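Does It Really Take 400 Years to Rot?

Maybe you have seen a poster like this on a classroom wall. Apple core: 3 months. Plastic bag: 400 years. Every piece of trash gets its own neat number, and the numbers sound very sure of themselves.

I am not so sure. How could anyone know about the 400 years? Plastic bags haven't been around for anything close to that long. So no scientist has ever sat and watched one from start to finish. The number has to be a guess, and there are good guesses and bad ones.

How do you guess a thing like that?

One way is to bury a piece of plastic in soil, leave it for a while, dig it up, and weigh it. Say you leave it for 305 days and it weighs a tiny bit less. You could do some math and work out how long the whole piece would take to vanish, if it kept going at the same speed.

Did you spot the "if"? It's a big one. Things in the ground don't have to keep the same speed. Soil dries out. Winter comes. A sunny beach breaks plastic into bits faster than a dark hole does, and bits are a different thing from gone. A sheet that has crumbled into specks too small to see is still plastic.

So what is rotting?

Rotting is eating. Tiny living things such as bacteria and fungi take food apart and use the pieces. They are very good at apples, leaves, and bread, which are made of stuff that living things have been eating for a very long time. Most plastic is made of long, tough chains that they can hardly get started on.

That part of the poster I do believe. Plastic lasts much, much longer than an apple core. I just don't believe anybody knows the exact year.

Watch out for mixed materials too. Milk cartons may look like plain paper, but many have a thin layer of plastic inside, and some have a layer of metal as well. The paper part can rot and leave the rest behind. So what number should go on the poster for a carton? And does bubble wrap get the same number as a plastic bag, or its own?

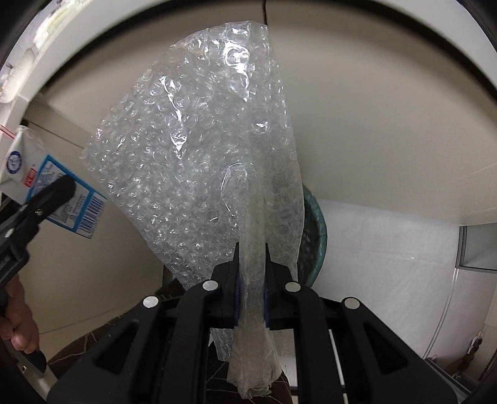 Two kinds of packaging: bubble wrap first, then a milk carton.

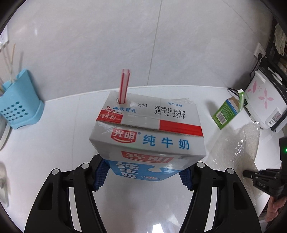 A reader called Kivus wrote in to say that I was being too hard on the posters. If the number makes a kid pick up a bag, Kivus asked, does it matter whether it's right? I think it does. Kivus also wanted to know if "compostable" cups rot in a backyard pile. Some need the high heat of a big composting plant, so read the small print on the cup before you toss it in.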